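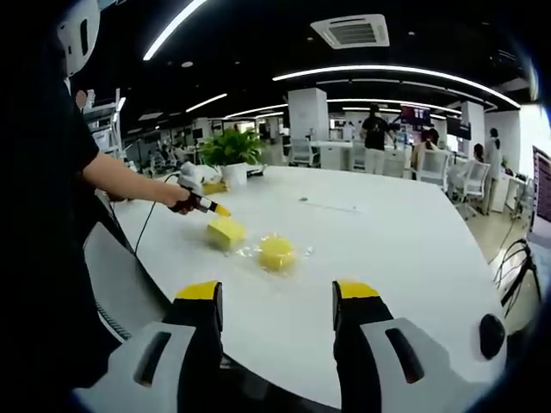 Section 4. Choosing and Setting Up Chores

Whether a machine can do a chore yet depends more on the objects than on the name of the chore. "Wipe the table" is within reach of the Hirnora arm when the sponge is firm, dry and lying flat. The same chore often fails when the sponge is stuck to its packaging or has slid against a wall. For this reason the starter chore uses ordinary objects on an open tabletop, such as a rectangular yellow sponge lying at an angle and a round one resting on crumpled plastic wrap. The rectangular sponge is the easier pick. Leave the round one until the first has passed, as clear plastic is hard for the vision software to separate from a white table.

4.1 What to expect

Chores are graded in the Fodara chore list, supplied with the software. The list has 38 entries. With the October release, 17 of them are marked Ready, meaning the arm can be left to do them while a person is in the room. The rest are marked Assisted or Not Yet.

Ready: wiping a flat surface, moving sponges and cloths to a bin, setting out cups, sorting parts into trays.

Assisted: folding hand towels, loading the lower dish rack, bagging small parts.

Not Yet: untangling or plugging in cables, peeling film or tape, cleaning glass, anything above shoulder height.

A grade applies to the chore as written in the list. If you change the objects or the surface, treat the chore as Assisted until you have tested it yourself.

4.2 Teaching a chore by hand

You will need two hand-held grippers, charged, and a table with clear space on at least one side.

1. Clear the part of the table you will work on. Items at the far end may stay if they are out of reach.

2. Switch on both grippers and wait for the Itwood base unit to list them. If only one appears, see 4.4.

3. Open the fingers fully and close them once. The software uses this to set the range.

4. Place the objects. Do not line them up. Slightly different positions each time give better results than neat ones.

5. Press Record. Carry out the chore at half your normal speed, keeping the fingertips in view of the gripper's lens.

6. Set the object down, open the fingers, and lift straight up before you press Stop.

7. Repeat until the progress bar is full. Move the objects between runs.

Note: Keep cables behind your wrist. A cable that crosses in front of the fingers will spoil the recording.

Note: People may walk past during a recording. They should not reach over the table.

CAUTION: Do not put your free hand between the fingers to guide an object. The tips close with enough force to pinch.

4.3 Two-gripper chores

Passing an item from one gripper to another is part of many household jobs, and it is still a weak point. Rigid items pass well. Soft or thin items tend to sag, twist or catch on a fingertip, and the arm may not notice that it has let go.

1. Bring the grippers together over the table, never over the floor.

2. Close the receiving fingers before opening the giving ones.

3. Hold both still for 2 seconds.

4. Open the giving fingers and draw that gripper back in a straight line. 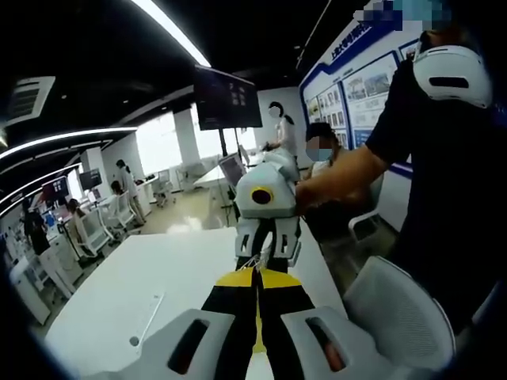
Figure 4-2. Gripper tips meeting above the table, with thin white wires between them.

Wires are graded Not Yet. You may record them, and the recordings will be saved, but the Run button stays gray for that chore. In trials at the Honorato assembly shop, the arm could pick up a single straight wire and lay it in a tray. It could not separate one wire from a bundle, and a worker had to do that step by hand.

4.4 If something goes wrong

Only one gripper is listed: Turn both off, then turn them on one at a time.

Fingers close beside the object: Clean the lens and repeat step 3 of 4.2.

Arm presses too hard when wiping: Lower the contact setting by 2 and run again.

Arm stops halfway and does not resume: The object was lost from view. Put it back by hand and press Restart. Do not press Continue.

CAUTION: Press Pause before reaching onto the table for any reason, including to pick up a dropped item.

Section checked by Sirkka Toivonen. For changes to the chore grades between releases, see Appendix B.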